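Speaker notes: "The Elastic Years"
Danilo Bautista
Sison Costume and Textile Circle, 2025-02-11
Slot is 20 minutes plus questions. Do NOT run over like last time.

OPENING (before the first slide)

Thank them for having me back. Mention the tea. Do not mention the parking.

Start with the question: who in this room is wearing elastic right now? Wait. Nobody will raise a hand. Then ask who is wearing underwear. Usually gets a laugh, though in Ondutitz it got a long silence and one man left.

The point to land early: the waistband is the part of a garment we touch first in the morning and think about least all day. Most of us only notice it when it fails. I have spent a good part of my adult life thinking about it, and my family has asked me to say so in public in case it helps.

HOW DID TROUSERS STAY UP?

Talk through the old methods slowly. Cord. Lacing at the back. Buttons and braces. The belt, which did less work than people think for a long time. Pass around the braces from the Trerkel box (the good pair, with the leather ends, and please ask for them back by name).

Key thing to say: all of these methods assume you know your own size and will go on being that size. Anyone who has ever attended a wedding buffet knows the problem.

Clothes for working people were often cut roomy and pulled in. Clothes for rich people were cut close and let out by somebody else, who was paid to keep quiet about it. Pause here. If they laugh, go on to the story about my grandfather's suit. If they don't, skip it.

Grandfather's suit: one suit, made for his wedding, let out 3 times, taken in once, buried in it. The tailor had left so much cloth in the center back seam that my grandmother said he'd been planning for a bigger man. Keep it short. Last time I got choked up and then had to explain braces.

RUBBER ARRIVES

Slow down for this section because it's the dull one and they need to feel looked after.

Rubber thread, covered in cotton or silk. Goes into garters, boots, corset parts. Early rubber gets sticky in heat and brittle in cold, then vulcanizing comes along in the nineteenth century and things improve. I am not a chemist and someone in the second row always is. Defer to them graciously.

Explain casing versus applied elastic. Casing: a tunnel of cloth, elastic threaded through it on a safety pin. Applied: elastic stretched and sewn straight to the cloth. Do the demonstration with the big needle and the strip of felt. Practice this at home first. The safety pin came open inside the tunnel in Narkutia and the second half of the talk was me getting it out.

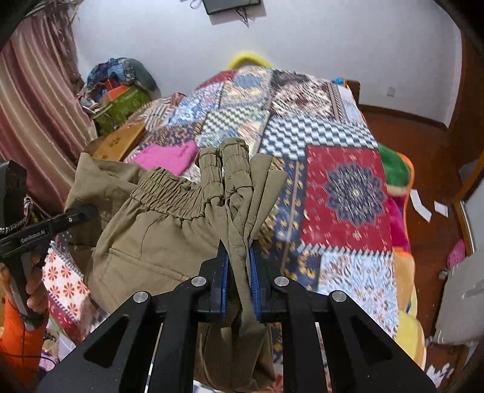 Gathers are just arithmetic you can wear. You take a length of cloth, you take a shorter length of elastic, and you make them agree with each other by force. The cloth has to put its extra somewhere, so it puts it in folds. Point to the waistband on the khaki pair, where the ruffles run close together along the curve, and ask the sewers in the room to say what they think of the spacing. They will have views. Let them have views for one minute, no more, then move on to why cheap elastic bunches at the side seams. (Answer: someone was in a hurry. Most of the history of clothing can be covered by this answer.)

THE MORAL PANIC SECTION

Everyone's favorite. Read from the advice column in the Trerkel scrapbook, the clipping with the water stain. The writer signs herself "A Mother of Sons" and believes that boys raised in elastic waists will never learn discipline. She recommends buttons. She recommends them for up to an inch of newsprint and then moves on to the evils of soft bread.

Do the voice, but not too much of the voice.

Follow with the reply, printed a few weeks later: "Madam, I have five boys and one pair of hands." That's the whole letter. Leave a gap after it.

Serious bit underneath, so don't throw it away. Elastic was a gift to anybody dressing someone else, or dressing with difficulty. Small children. People with sore hands. My mother in her last year, who had worn a side zipper every day of her life and regarded the pull-on skirt as a defeat until the second morning, when she asked for it in navy as well. There's always one person in the audience who comes up afterward about this. Be around for them. Don't be packing the projector.

MAKING IT LAST

Practical section. Pens come out here. Speak clearly.

Heat kills elastic. Wash cool, dry on a line if you have one, and don't iron over it flat like you're putting out a fire.

Don't store things stretched. The woman who gave us the Narkutia donation had kept everything on wide hangers, lovingly, for decades, and every waist in the box was as slack as a hammock. I wrote her a very warm letter.

If it's in a casing, you can replace it. Open a small gap in the stitching near a seam, pin the new elastic to the end of the old, pull one out and the other follows it in. I have taught this to 120 people by now and would guess that half of them still own the same failed pajamas.

If it's applied, you'll be unpicking. Put the radio on. One pair of shorts took me 26 evenings, although to be fair I was mostly listening to the radio.

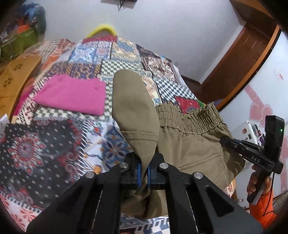 Khaki trousers with an elastic waist, laid out on a patchwork quilt.

SLIDE NOTE: leave this one up while I talk about legs. People forget that the leg is the other half of the bargain. When the waist is gathered, all that extra width has to go somewhere lower down, and a pattern cutter decides how fast to lose it. Lose it too fast and you get a balloon. Lose it too slowly and you get a pair of curtains. Draw both on the flip chart. My drawings are bad and this is a reliable high point.

Say a word about quilts if there's time, as half the Circle quilts and they've been patient. Old waistbands turn up in scrap bags more than you'd expect. The cloth under the gathers has been folded away from the light, so when you press it out you sometimes get stripes of the original color. The Ondutitz group made a whole quilt border from these and it looked like a row of barcodes. They were very proud of it. I was asked to say something and said it was very even.

IF I'M RUNNING SHORT

The sock story. The other sock story.

IF I'M RUNNING LONG

Cut the chemist. Cut the flip chart (they'll be disappointed). Never cut the letter from the mother of five.

QUESTIONS I WILL GET

Why does my elastic roll over? It's too narrow for the casing, or too soft for the job. Stitch down through it at the side seams.

Is drawstring better? Drawstring is wonderful until it goes through the wash and retreats into the hem. Knot the ends.

Do I wear elastic waists myself? Yes. I'm wearing one now — lift the jacket, show them, sit down.

Collect the braces before the tea comes out.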